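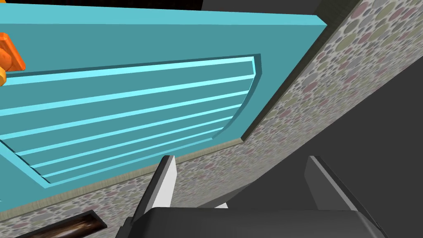 Visit report: Hurkasholm joinery and finishing works, 4 August 2026

Purpose
To review door and drawer front production before the next order for the rental units. Our contact on site was Hooman Bakhtiari, production manager.

Louvered doors
The louver line takes up the north end of the building. Slats are cut to length in batches of 40, sanded on both faces and sprayed before assembly. The surrounding border is routed separately and glued on after the slats are in. A curved end on the border costs more than a square one, as each slat that meets the curve is trimmed to its own length. Bakhtiari puts the extra bench time at 8 minutes a door.

Teal is the most ordered color this year. The slats and border can be finished in a paler tint than the panel. We asked whether the grooves hold overspray. They do, and the doors are brushed out by hand before the second coat. Dirimport supplies the paint in drums and the color is checked against a retained chip at the start of each shift.

Ventilation was discussed. For closets on outside walls we want open slats. The decorative version has a closed back and does not pass air, so the order form needs a separate line for each.

Drying room
Capacity is 300 fronts on racks. Temperature and humidity are logged on paper at the door. Two entries were missing for May. The spray booth filters had been changed the week before our visit and the change was signed for.

Drawer fronts
Wood fronts are sorted by grain before staining. The orange stain makes strong grain look darker, and fronts for one cabinet are kept together from that point on. Knobs are set toward one end on the wide fronts if the customer asks for it. The Pitik range offers a round knob and a faceted one. We prefer the faceted knob for grip.

Knob holes are drilled from the face using a steel jig. Breakout on the back was slight on the pieces we turned over. 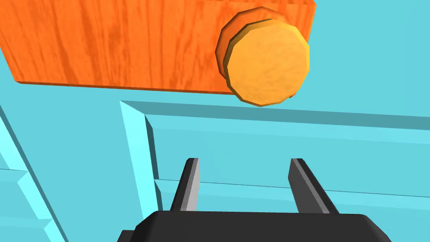

Prices and delivery
The quoted price for the closed louvered door is 390 per unit, delivered. Open slats are priced on request. Transport would be by Jafarzadeh, who already carry our flooring.

Open points
Written price for open slats.
Touch-up paint, one can per building.
Sample of the curved border in the paler tint, to be sent to the office.
Copy of the May drying log with the missing entries explained.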